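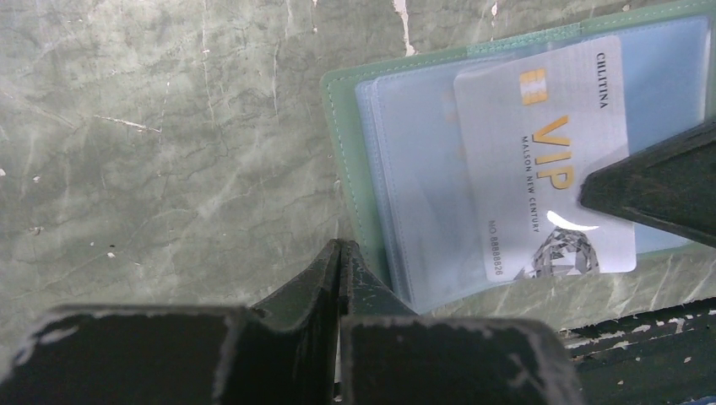 Trundard Entertainment Desk
Progress report to the Ekmont Fund
Sunday, December 2, 2018

Dear friends at Ekmont,

Thank you for your patience with this one, which was promised for before the holiday weekend and then had to wait while we put out a longer issue than we had planned. It has been a full stretch since we last wrote to you in July, and I would like to take you through it at a comfortable pace, with the good parts and the parts that are still giving us trouble.

You will remember that the grant was made so that Trundard could keep a proper entertainment desk going in Clodlow, covering the touring acts, the film shoots that come through the county, and the well-known people who live here or pass through. The idea we put to you was that celebrity news could be handled with the same care as a story from city hall, and that readers would notice. We still believe it, and we have more to show for it now than we did in the summer.

What we published

The desk put out 166 stories in the period covered by this report. Most of them were short: tour dates, casting news, a divorce filing or two, the usual round of who is opening for whom. Seven were long pieces that took more than a week each, and those are where most of your money went. The one that traveled farthest was our report on the canceled autumn concerts at the Cheng, where ticket holders had been told three different things about refunds by three different offices. We printed all three versions side by side with the dates, and called each office for an answer. Two of them gave us one, and we ran both in full (the second was very long!).

We also finished the piece on fan clubs that sell "official" meet-and-greet packages, which we described to you in the spring as nearly done. It wasn't nearly done. Two of the people we had interviewed changed their minds about being quoted, as was their right, and we went back and started the middle section over. I think it is better for the delay, and the writer has more or less forgiven me.

The rule about naming private people

In our application we said we would write down our rules for naming people who are not famous themselves but get caught up in stories about people who are: drivers, assistants, nannies, neighbors, someone's cousin who happened to be at the party. We now have a page and a half that everyone on the desk works from. The short version is that being employed by a singer does not make a person a public figure, and we leave the name out unless the person has agreed or a court record makes it the center of the story.

This came up sooner than we expected. In September a house belonging to a television actor, just outside Clodlow, was broken into while the family was away, and the person who found the door open was the housekeeper. Other outlets had her name and her street by lunchtime. We had both by mid-morning and used neither. We got a handful of messages telling us we had been beaten on the story, and a larger number, over the following days, thanking us. I can't tell you that it gained us any subscribers, but it made the desk feel that the page and a half was worth the arguing that went into it.
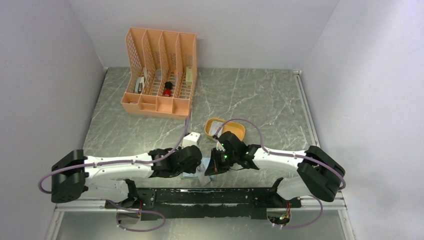 Peach-orange desk organizer on a marbled work surface.

Readers and subscribers

The weekly newsletter closed the period with 2781 subscribers. We had set ourselves a higher target in the application and we did not reach it. My own reading is that we leaned too heavily on the summer concert season to bring people in, and once the outdoor shows were over we had no plan for keeping the ones who only wanted set times and parking information. Quite a few left in October, politely, using the little box where you can say why. "Not going to any more shows this year" was the most common answer and I find it hard to argue with.

What did work was moving the newsletter from Monday morning to Thursday afternoon, when people are beginning to think about their evenings. We had put this off for ages for no better reason than habit. Replies have picked up, and the corrections readers send in now reach us while there is still time to fix the web version before the weekend.

We also ran an open evening for readers in the upstairs room at the Cheng. We set out 50 chairs and every one was taken, with a row of people along the back wall besides. The talk was meant to be on how we check a rumor, and it wandered, as these things do, into a very lively half hour on whether anyone should print photographs of celebrities' children. Opinions in the room were nowhere near settled, and several people stayed to carry on with it on the stairs. We would like to do another in the new year and give it a tighter subject, or possibly just a longer room booking.

Staffing and training

The trainee place you funded was filled in August. Our trainee spent the first month doing nothing but calling publicists back to confirm spellings, dates and billing order, which is dull work and very good for a person. Since then the bylines have been coming regularly, including one of the long pieces mentioned above. We lost our part-time photo editor to a better-paid job in the same week that the film festival opened, and have been sharing the work among ourselves. It shows in places. Picture credits were wrong twice in October and we corrected both on the day.

Spending

The detailed sheet is being sent separately in the format you asked for. In general terms, salaries are on budget, travel is under (we covered two premieres by phone that we had meant to attend), and legal review is over. The overspend comes almost entirely from the fan club story, which our lawyer read three times at our request. I would ask you to let us move the unused travel money across to cover it, and I'm glad to talk that through whenever it suits you.

What comes next

Between now and the end of the grant we intend to advertise the photo editor's job again, with slightly better hours, and to publish the naming rules on the website so that readers can hold us to them. There is one more long piece under way, on how lookalike accounts are used to sell tickets that don't exist, and we have set aside most of January for it. I would also like to try a small monthly column answering readers' questions about how a particular story was put together. The questions from the evening at the Cheng would fill the first few by themselves.

You are very welcome to visit the office at any point. Thursday is the busiest day and the most interesting one to see, though you may have to share a chair.

With warm thanks from all of us,

The Editor
Trundard, Clodlow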